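Section 4. First cleaning of a sealed floor

Read this before you open the bottle. The Drellholm kit comes with a leaflet that promises a clean floor in one pass. We have tried that on several floors and do not believe it. Plan on two passes and a dry cloth.

4.1 Before you start

1. Check that your floor is sealed. Put a drop of water on a board in a corner. If the drop sinks in, stop and go to Section 7.
2. Pick up everything that sits on the floor, small toys included. The leaflet says to "work around light items." Do not. You will leave rings.
3. Sweep, then vacuum with the brush head. A vacuum with a spinning bar can scratch, whatever the box says about "floor safe" modes.
4. Fill the tank with 1000 ml of cool water. Add one capful of Lullari concentrate. Two capfuls will not clean twice as well, but they will leave a film.

NOTE: The cap has a line inside it marked "heavy use." We could find no floor that looked better for it.
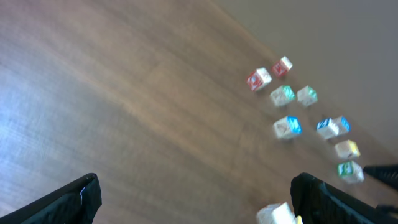
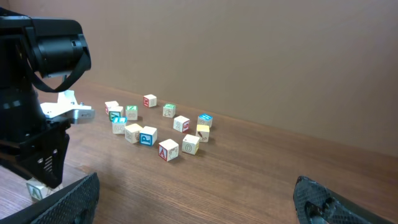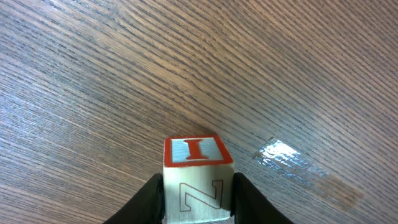 Letter and alphabet blocks. Clear small items before step 5.

4.2 Cleaning

5. Fit the gray pad with the loops facing down. Press until both clips click. If only one clicks, take the pad off and start over.
6. Start at the wall farthest from the door and follow the grain. Squeeze the trigger once for each arm's length of floor - holding it down puts out far too much water.
7. Rinse the pad when it looks dirty. The color strip on the pad is supposed to tell you when. Ours changed color in the sink and stayed that way.
8. Go over the floor again with plain water.
9. Dry with a soft cloth and keep people off for 33 minutes.

CAUTION: Never leave a wet pad standing on wood. The storage tray is sold as leakproof. Treat it as a tray with a lid.

CAUTION: Do not mix Lullari with vinegar, bleach or any other cleaner, even if the old bottle is nearly empty.

4.3 If the floor looks dull

Dullness after the first cleaning is most often leftover soap. Repeat step 8 before you buy anything. The "shine restorer" listed as part 114 is a thin wax - it hides the film for a while, then has to be stripped off. Telma Montecinos, who edits this guide, has asked for it to be dropped from the parts list.

If streaks remain after two plain water passes, go to Section 6, Hard water.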